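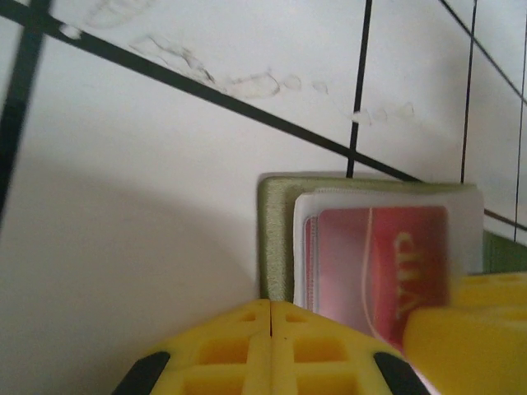 Siu-fong Hsieh asks that the wrist joint be checked before the fingers this time, as the right arm kept closing after the stop button was pressed and the finger pads were blamed last month without much evidence.

Kodiscombe > Workshops > Wanus cell > Inspection sheets

Sheets Faults Spares Contacts

Wanus cell, two-arm bench: inspection after fault
Date: September 17, 2019
Fault report: 877
Code shown on controller: 117, right arm

Section A: Stopping and power

A1. Stop button cuts drive to left arm. PASS
A2. Stop button cuts drive to right arm. FAIL. Arm held position but the gripper went on closing. Same result on 4 tries.
A3. Gripper stays open after power is restored. PASS
A4. Restart needs the reset key. PASS. Key is stiff — replace when convenient.

Section B: Arms, mounts and tubing

B1. Base plate fixings tight, both arms. PASS
B2. Tubing clears the elbows through full travel. FAIL, right arm. It catches at full reach and drags on the wrist.
B3. Cables at wrist free of wear. Right arm: outer cover rubbed, wires not exposed. Advisory.
B4. Arms cannot touch each other at slow speed. NOT TESTED. To be done after A2 is put right.

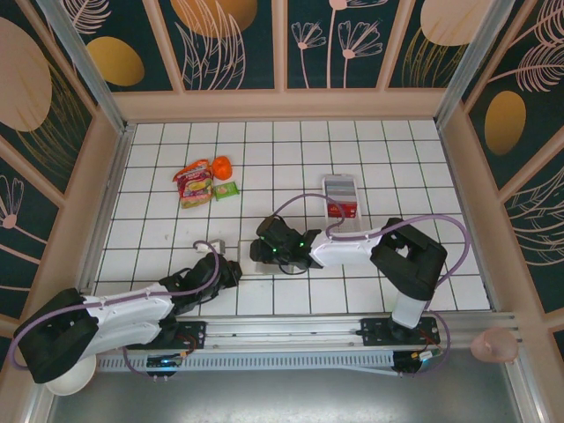
Right arm across the bench, purple tubing along the forearm and around the elbow.

Comment on B2: the clip was moved after the last service and the sheet was not updated. Mark the clip position with paint once it is set.

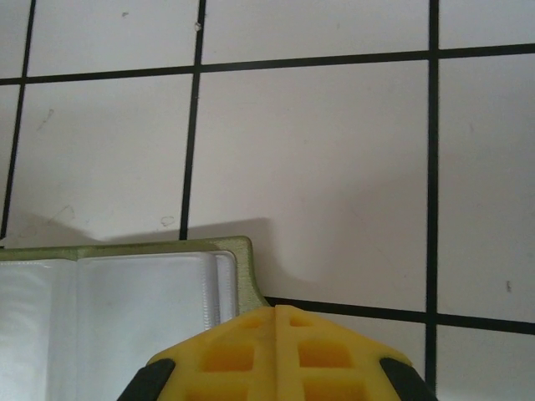
SECTION C — GRIPPER FINGERS AND PADS

C1. Yellow fingers free of cracks at the ribs. PASS
C2. Black pads firmly seated. PASS, both sides. Pulled by hand with power off.
C3. Fingers meet evenly when closed. PASS
C4. Closing force within limit. FAIL on the second reading. Skosham to supply a replacement gripper board.

Action: right arm locked off until A2, B2 and C4 are cleared. Left arm may run alone with the guard shut. Hands stay off the tiles unless the key is out. Next full inspection in October, or sooner if code 117 comes back.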